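Tinden Tabletop Packing Set
README

Tinden is a collection of recordings of small goods being put into bags, taken out again, sorted and cleared off a table. It was put together for people who study how everyday items are handled at a packing table: which things slide, which things fold, what gets in the way of what. This file covers what is in the set, how the sessions are organized, how the labels were made and what the known problems are. Read it before you use the labels.

Contents

The set holds 1027 clips. Each clip covers one short task from start to finish. Tasks fall into 4 groups:

Bagging. An item and its card go into a bag, and the bag is laid flat.
Unpacking. The card or the item comes out of the bag, and both end up on the table.
Sorting. Bags are moved into piles by size or by type of card.
Clearing. Whatever is left on the table is moved off it, including scraps and empty bags.

The groups are not balanced. Bagging is the largest and clearing the smallest. If you need even groups, sample them yourself. We have left the counts alone so that the set matches the work as it was done.

Items

The items are light, cheap and easy to replace. Most are the kind of thing sold hanging from a hook in a hardware or craft store: hooks, clips, cord, spare knobs, felt pads, small brushes. Nothing in the set is fragile, sharp or food. Item names are in items.txt, one per line, in the same spelling the labels use. We kept the names short and plain. "Felt pads" covers every size of felt pad, and "cord" covers every length.

Packaging is listed apart from the items. The three terms you will meet most are "bag", "card" and "bag with card". Use the last one only when the card is inside the bag. A card lying under a bag is a "card" and a "bag", even if the two line up so well that they look like one object. This came up often enough that Merle McKinnon went back over every bagging clip and fixed the ones that had it wrong.

Tables

Sessions were held on wood tabletops, and the tabletops are used ones. They have marks on them. We wiped them down at the start of a session but did not sand, cover or repaint anything. Light comes from the room and was not adjusted for the work, so reflections move from one session to the next. 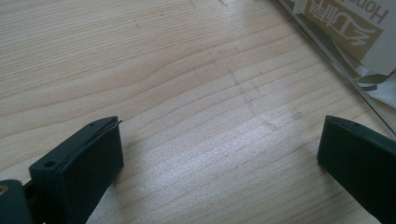

Surface marks are not labeled. If you are training something to find objects, expect a few false hits on scuffs and on bright patches. Femi Okafor keeps a list of the worst clips in notes/surface.txt, with a line on each saying what was mistaken for what. Clear plastic is the other weak spot. Against a pale table, the flat part of a bag nearly disappears and only the seals and creases stand out. Our outlines follow the real edge of the bag where the labeler could find it. Where they could not, the outline is marked "edge unsure" – please do not score against those.

Sessions

Work was split into 8 sessions. A session is one block of work at one table with one set of items laid out beforehand. Session folders are named by letter, a to h. Sessions a through e were done first, with items from the Drandero assortment. The remaining sessions use the Jorka assortment, which has larger bags and stiffer cards. Do not mix the two when you compare bag handling times. The Jorka bags take longer to open and that alone accounts for most of the difference.

Session f has a gap. The layout sheet was filled in wrong, and the clips from before the mistake was found were dropped. Numbering was not closed up afterward, so missing clip numbers in that folder are expected.

Labels

Every clip has a text file with the same name as the clip. It holds:

task group
items on the table at the start
packaging on the table at the start
items and packaging at the end
outcome: done, partly done or not done
a free comment, often blank

"Done" means the end state matches the layout sheet. It says nothing about neatness. A bag put down crooked still counts. "Partly done" is used when at least one item is where it should be and at least one is not. Evelien Hermans wrote the rules and settled the disagreements. The full rules are in notes/labeling.txt, and where that file and this one differ, go by that file.

Known problems

The word "insert" still shows up in some comments. Treat it as "card".

In session c the start list sometimes leaves out an empty bag that was already on the table. The end lists are right.

Cards with printing on both sides are labeled the same whichever side is up.

Text printed on cards was not transcribed. We do not plan to add it.

Changes

May: session h added. Item names "clip" and "clips" merged into "clips". Outlines for sessions a and b redone by Leandro Aguirre after the old ones were found to be cut too tight around the seals.

Earlier versions used 5 task groups. The fifth, "stacking", overlapped with sorting and was folded into it. Scripts written for the old layout will need that one change and should otherwise run.

Use and contact

The set may be used for research and teaching. Name the set and the version in anything you publish. Do not repost the clips without this file. Corrections to labels are welcome – send the clip name, the line you think is wrong and what it should say. Sem Kramer at Bosman handles these and adds accepted changes to the next version.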